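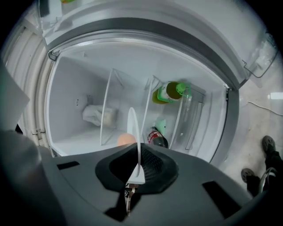 I have had the Sirko kit for five weeks now and people keep writing in to ask if they should get one, so this is my whole column this time. Sorry to everybody who was waiting for the piece on wheel encoders. It's coming, I swear!

For those who missed the October issue: the Sirko is the hand-held gripper kit from Stedow. You hold it by the grip underneath, squeeze, and the fingers close, and a camera on the tool records what your hand was up to. Then you feed those recordings to your arm-training software and hope the arm picks up your good habits and skips the bad ones. You get the gripper, a charger, a sheet of stick-on markers, a carrying case that smells like a new shower curtain, and a download code for the Jultham software that sorts your takes.

Mine came on a Tuesday and I was recording by dinner. I'd set aside the entire weekend for setup, so that was a nice surprise. The quick start card is one sheet, printed on both sides, and you only really need the front. The back is warranty stuff plus a drawing of a wrist with an arrow on it that I still can't make sense of.

I decided early on that I'd test it on the refrigerator and nothing else. Blocks on a table are fine, and I've done blocks on a table for years, but a refrigerator is where these things get mean. There's a door that wants to swing. There are shelves you can see straight through. Everything is round or floppy or slippery, and half of it is behind something else. Sidra Bukhari came over to be my second pair of hands, and between us we got 477 takes over the course of the month. Jultham kept 343 of them. The rest got thrown out for tracking, or because I'd bumped a shelf, or because I forgot to squeeze all the way before pulling back (I do this a lot, apparently).

So, the good stuff first. The view is WIDE. The first time I opened up a clip I thought something had gone wrong with it, everything bends like you're looking through a marble. You get used to it in a day, and then you start to love it, because you can have the fingers, the shelves and most of the door in one picture and you never have to wonder where the edge of the door went. With my old rig I was forever losing the door.

The fingers are the other thing I'm crazy about. They're curved and they give a little when they touch something, so they sort of hug a bottle. A big bottle lying on its side used to be my nightmare grab. With the Sirko I go in from the neck end, let the finger slide along until it settles, and squeeze. Sidra likes to come at it from the middle and she gets it nearly as often as I do, so do what feels right to you.

Eggs! Everybody asks about eggs. I put one on a plate and worked up to it slowly. My advice is to do your first twenty grabs with a hard-boiled one. Keep a towel handy. The trigger is smooth for most of the way and then it gets a bit grabby right at the end of the squeeze, and that last bit is where eggs go to die. Stedow does sell a softer spring as an add-on. I haven't tried it. If one of you has, please write to me, I'd love to hear how it feels. 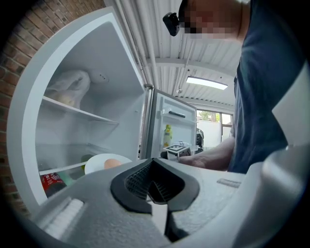 Door session with the Sirko, egg on its plate.

Now the door. If you want your arm to learn door shelves, plan on the door being half your work. It moves when you touch it, and then your nice careful grab is a grab at something that has wandered off to the right. We tried propping it and we tried letting it hang, and the takes where one of us held it lightly by the edge came out cleanest in Jultham. That does mean 2 people, and I know a lot of you work alone. A wedge under the door is okay. It's slower.

Markers: use them, and put them where they won't get wiped, fogged or covered by your sleeve. A small box with one stuck on top did the trick for us. I tried sticking one straight onto a glass shelf and the software went completely nuts, I think from the reflection, but that's only a guess.

Things I don't love. The tool is front heavy. It's fine for ten minutes and then your forearm starts having opinions, so take breaks, and if you have smaller hands like Sidra, try one before you buy. The grey body is big, and on the lowest shelf you end up tipping your wrist in ways that I suppose the drawing on the back of the card was trying to warn me about. Crumpled plastic bags are still hard. You think you have the bag and what you have is a corner of the bag. I don't blame the gripper for that, my own fingers have trouble with them too.

And Jultham itself, well. It sorts quickly and it finds the bad takes, but it won't tell you WHY a take is bad. You get a little red dot. I wrote to Stedow to complain, and Prapai Boonyarit on their support desk wrote back the next morning, very friendly, and said that a version with proper notes is being tested. No date yet. He also sent me a settings file that cut my lost-tracking takes quite a bit, and he says anyone who writes in can have it. Ask for the "low shelf" one.

A few of you wanted to know how it stacks up against the Skinach. I used a Skinach for a week last year at a friend's shop, so take this for what it's worth. The Skinach is lighter and the case is way nicer. Its fingers are stiff, though, and the view is narrower, and inside a refrigerator I'd miss the wide view every single time. For tabletop work I could go either way.

Would I buy the Sirko again? Yep, I would, and I'd order the spare fingers in the same box and save on shipping, because the tips do get scuffed up from scraping along shelf edges. If you're local and want to squeeze one before you spend the money, write to me and we'll set up a time. Bring your own eggs.

Next month, wheel encoders.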